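Chapter 7
Observing a Demonstration: Robotic Suturing at the Dakuson Skills Laboratory

7.1 Purpose of the visit

Engineering students usually meet teleoperated instruments first as kinematic diagrams. This chapter starts from a September open day at the Dakuson laboratory, where visitors followed a suturing demonstration on monitors. The console program logged 2644 motion samples for the exercise discussed in Section 7.4.

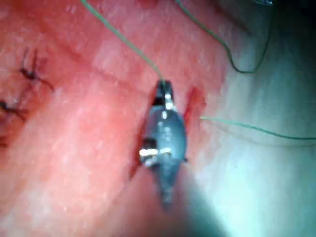

CASE MATERIAL: THREAD TENSION

A strand held in closed jaws may be taut while slack thread lies beside it on the tissue. The operator judges tension largely by eye — the Davero console used at the laboratory returns no force signal to the hand. Students should note how thread straightness serves as a proxy for load, and where that proxy fails.
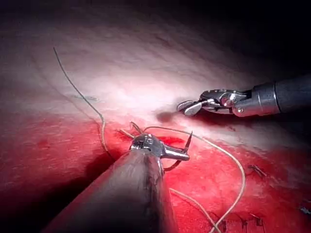

Department of Mechatronic Engineering, Paulauskas Institute

Two-instrument work adds a coordination problem. The needle driver fixes the orientation of the curved needle; the second instrument, its jaws slightly open, must remain within reach without obstructing the needle's arc. Both wrists are modelled in Section 7.3, with joint limits listed in Table 7.2.
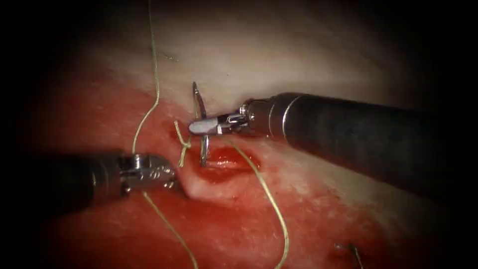
Ernusis, writing in response to a draft of this chapter, objected that an open day is a poor basis for analysis: operators slow down for an audience, and path lengths recorded under those conditions should not be compared with routine practice. The objection is accepted for timing data. It does not affect the geometry treated in Section 7.2.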